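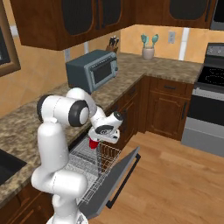
A red cup over the upper rack of a dishwasher.

Juvside asks residents to run the dishwasher at night

23 August 2018

The town of Juvside would like its residents to do the dishes later. Starting Monday, households on the Mallus water line are being asked to hold off on dishwashers until after 8 in the evening, when pressure in the pipes is less of an adventure.

The request covers 1462 homes, most of them on the hill side of town, where the morning shower has been more of a morning drizzle since April. The water office blames the pump station at Hukunlow, which was built to serve 283 houses and has been a good sport about the rest.
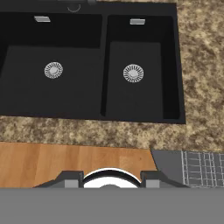 Washing by hand is allowed at any hour, though the office would prefer that people fill the basin and turn off the tap. A leaflet on how to do this went out with last week's bills. It runs to four pages and includes a diagram of a plug.

Compliance is voluntary. The office considered fines in the spring and dropped the idea after learning that it had no way of telling a dishwasher from a long bath. Instead, homes that sign a pledge card will get $8 off their next bill, along with a sticker for the kitchen window. The sticker shows a smiling drop of water and was, according to the office, the most expensive part of the campaign.

Relief is promised in the form of a new pump from Dinsa, the firm that won the contract last year. The pump was due in April. It has since been described in council minutes as "on its way," "nearly on its way" and, most recently, "ordered." Once it arrives, the work should take 60 days, during which pressure on the hill will be somewhat lower than it is now. 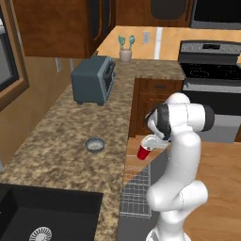
Lower streets are not affected and may wash up whenever they please, a point several of them made at Tuesday's public meeting with more cheer than the hill side thought necessary. One resident asked whether hill homes could bring their dishes down. The council agreed to look into it.

Pledge cards can be picked up at the water office, which closes at noon.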